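Suturing demos: how many per operator before you train?

rawan_saliba
Posted June 2021
Hello all. We are recording suturing examples for an imitation policy, with wrist camera and joint states together. At present we have 4 operators and each one did 14 runs. My supervisor wants to train now. I think the operators are too different from each other, especially in how hard they pull the thread before the next throw. One frame from our wrist view, so you can judge the light and the angle:
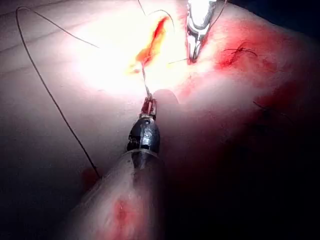 Daniyal Naqvi thinks the number of runs matters less than the labels. If you mark where each pull starts and stops, he writes, the policy can learn from operators who work differently.

rawan_saliba
We mark only the whole stitch, from needle entry to cut. To mark every pull by hand is many evenings of work.

oriana_l
I do not agree with Daniyal. We did this labeling on the Sullham set and two people never put the boundary in the same place. I would take one operator, the most steady, and train only on her.

Daniyal Naqvi
Then you get a policy which fails when the tissue moves a little. Also please keep the runs with a bad grasp and a second try. We deleted ours in October and I regret it.

rawan_saliba
Those we have kept, in a separate folder. Does anybody fix the exposure for the close view? Ours has strong glare near the wound and one corner is almost black.

oriana_l
Fixed, yes, and lower than looks nice on the monitor.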